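Prunley dye trials, notebook 2, June

Back on the onion skins after a break. Kettle's on, radio's on, and I've finally got the good scale back from the Pandeo bench (thank you, whoever cleaned it!). Plan is small skeins of the Zavholm wool, same dye pot, different alum. 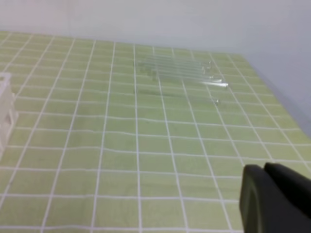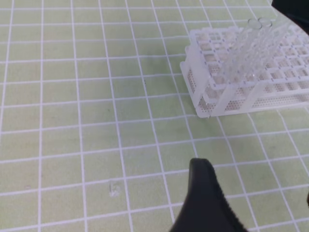
Green grid and the white tube rack.
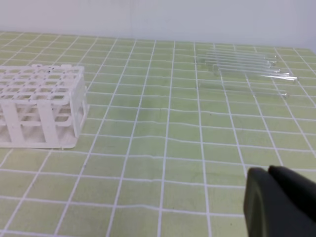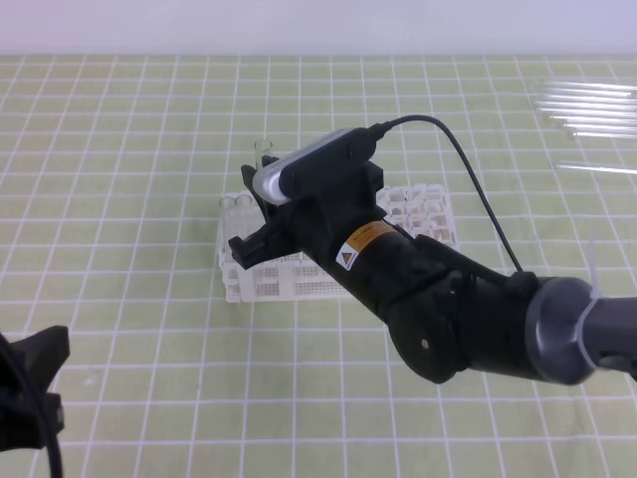
So, batch one. Weighed out 200 g of skins, mostly brown with a few red ones I couldn't be bothered picking out, and simmered them until the kitchen end of the room smelled like soup. Strained through the old pillowcase. Held the pot at 70 degrees, or tried to – the hotplate runs hot and I kept having to lift the lid and fuss with it.

The skein with the most alum came up a lovely marmalade colour. The one with none is a sad beige, fair enough. Rinse water still running yellow after 7 changes, so I suspect I rushed the scour again. Must write the scour time down properly!

To do: wash test on both, ask for more of the undyed grey, and try the iron dip on one half of the marmalade skein. Pillowcase is soaking in the left sink, please don't bin it.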